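Siltell Box Set - read me first

Contents: notes and pictures on reused cardboard boxes, kept by the packing room at Fomenby. Last changed 22nd September.

What is covered

The set holds 595 entries. Each entry is one box at one stage of its life: flaps on, flaps torn away, or folded flat. Boxes are used as they come. Old print, scuffs and rough rims are left alone, and the handling symbols are not taped over.

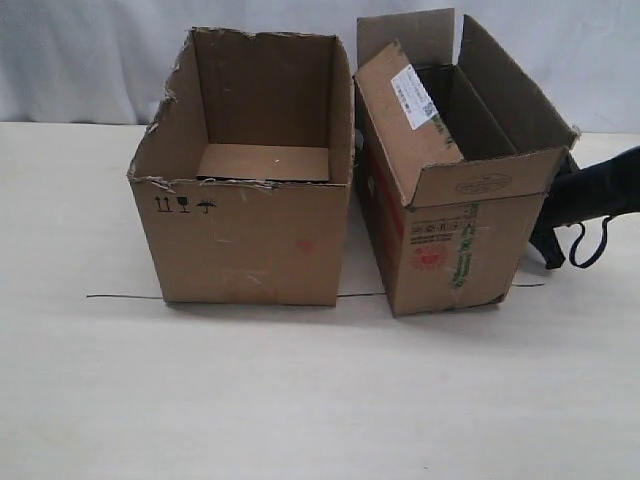

Condition is given as a grade from A to D. A box with all its flaps is A or B. A box with no top flaps is C, however good the walls are. D is for boxes with a split corner or a soft base - there are 13 of these and they are kept in a separate folder called Owen, after the shelf.

Rim wear is noted in words, not measured. "Ragged" means the layers have come apart and the corrugation shows. 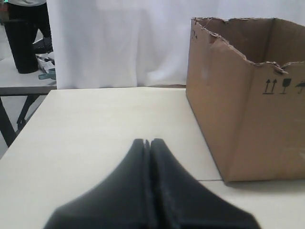
Mared Llewellyn wrote to ask whether a torn rim should count against a box at all, as she uses hers as open trays and never shuts them. The grade stays as it is, but a column called "tray use" was added in version 20.

Flat boxes

Flat boxes are listed under the print on the outer face. Courier names and logos are copied as printed, in the original script where it can be read. If only part of the lettering shows, the print column says "partial".

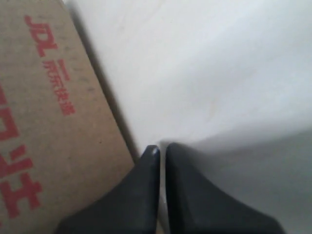 Wall thickness is left blank for 40 of the flat entries. Please don't fill it in by guesswork.

Files

boxes.csv - one line per entry
grades.txt - wording for A to D
lultisex.txt - old names from the Lultisex list, matched to ours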